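Is remote control worth it for collecting demonstrations in a simulated kitchen?

Thongchai Wongsuwan
We're driving a two-armed robot by hand controllers in a simulated kitchen and recording every run for training. I've got 400 so far and I'm not convinced. My wrist wanders, I lose track of which way is up in the gripper view, and plenty of runs include stretches like this one.
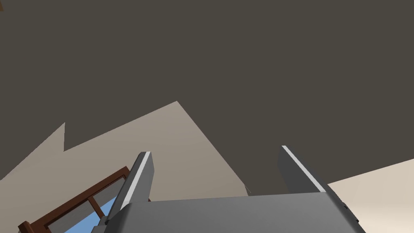 Gripper view, fingers open, nothing held.

The Narelach write-up says to keep everything. Really? Won't the robot just learn my dithering?

Zadport
Yes, it will. I kept all 1,519 of mine and the trained arm paused exactly where I used to pause. People will tell you more data washes it out. I've yet to see that happen. Cut the dead time at the start and end, bin any run you'd be embarrassed to show, then train on both sets and compare.
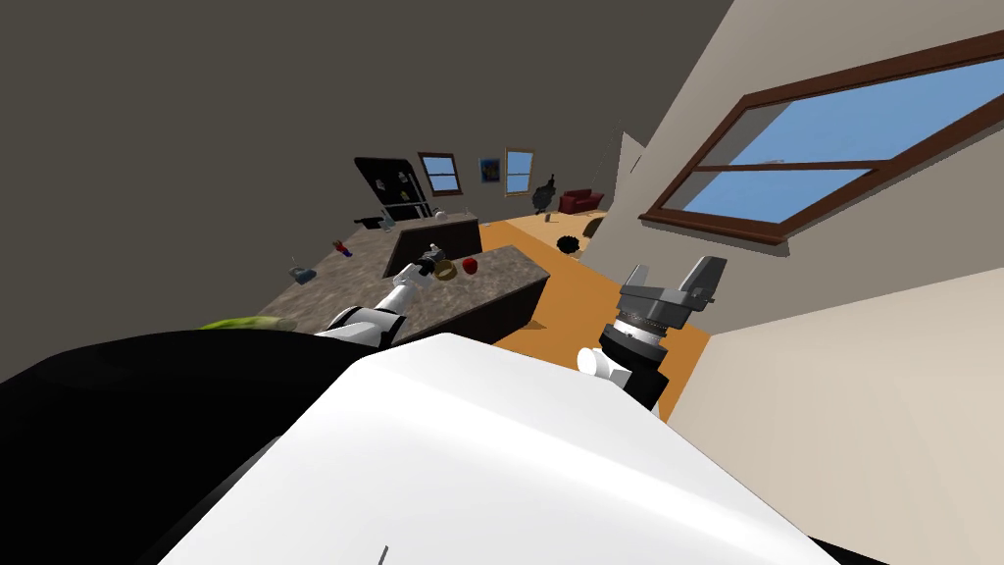 Also check what each arm is doing. If the task is a bowl or an apple on the worktop and only the left arm is needed, park the right one in the same pose every time. A spare arm left wherever your hand happened to be is noise, and I doubt any amount of tuning fixes it afterwards.

Hotis
just get better controllers, worked for me

Thongdee
I'd want to know how Hotis measured "worked". Mine were new and I still threw out 7 runs on the first morning. Practise without recording first.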